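I have been trying to cancel my gym membership since June. A thread, because my sister is tired of hearing it.

1/ The gym is called Hasten. You can join Hasten from your phone in 40 seconds, standing in line for a sandwich, which is how I did it.

2/ To leave Hasten, you write a letter. On paper. They want a signature in ink and they want it mailed to an office park in another state, Suite 262.

3/ Fine. I own a pen. I mailed the letter. They charged me again and sent an email with the subject line "We miss you!" I bet they do.

4/ Called the number. Spoke to a very pleasant woman named Lorena Quezada, who found my letter right away. It was in my file. It had been in my file the whole time. It had been rejected for "no member number."

5/ Where do I find my member number, I asked. On your key tag, she said. I joined by phone. I never got a key tag. You can pick one up at the front desk, she said, during staffed hours.

6/ Staffed hours are 11 to 2 on weekdays. I have a job, mostly so I can pay Hasten.

7/ Took a long lunch and drove over. The guy at the desk printed my key tag and asked if I wanted to hear about personal training. I did not. He told me anyway. The starter package was 1000 dollars and came with a shaker bottle.

8/ Second letter, with member number. Certified mail this time, because I've grown as a person.

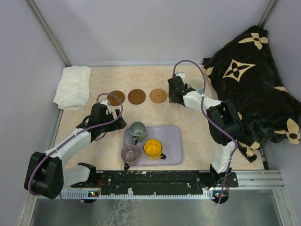 9/ Second letter was accepted! Cancellation takes effect after one more billing cycle, plus the annual "equipment refresh" fee, which lands — you guessed it — inside that billing cycle.

10/ I asked what equipment had been refreshed. The rowing machine has had a trash bag over it since I joined.

11/ My neighbor Şükran Kocabaş says she just told her bank to stop the payments and moved on with her life. She told me this while carrying groceries up the stairs, not even winded. She has never belonged to a gym.

12/ Last charge goes through next week. I'm keeping the key tag. It opens beer bottles pretty well.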